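Frequently asked questions: planning and budget for a dismantling cell

Updated Monday, November 11, 2024

Which jobs can the cell do?
At Ellton we sell it mostly to repair and reuse workshops. It takes parts from desktop computers: memory, processors, expansion cards. Please send us a list of the models you receive most often, before you ask for a price.

What is included in the price?
The arm, one gripper, the wrist camera and the table. Spare fingers are a separate line in the quotation. We advise to order 2 sets at the start, as delivery from Munteanu can be slow in June.

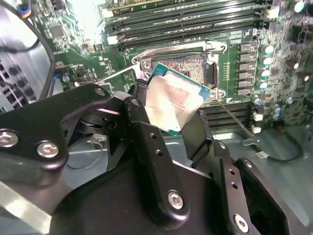

Customers also forget the fixture which holds the computer case. It must be made for your cases, so please reserve 700 euros for each type.

Do I need to clean the processors first?
No. Old thermal paste on the metal lid is normal in this work. But cleaning after removal needs its own place and its own person, and you should put these hours in your plan.

How long does installation take?
Roughly 4 days, if the power supply and the floor are ready. Training of two operators is included.

Can I rent before I buy?
Yes, through our partner Janach. A part of the rent is taken off the price if you buy later.

Does it work with the Lastus stock software?
It does, but the licence is paid separately.

Who can check my budget?
Write to Jintana Chantharasri in the sales office. She will answer also if your plan is only a first draft.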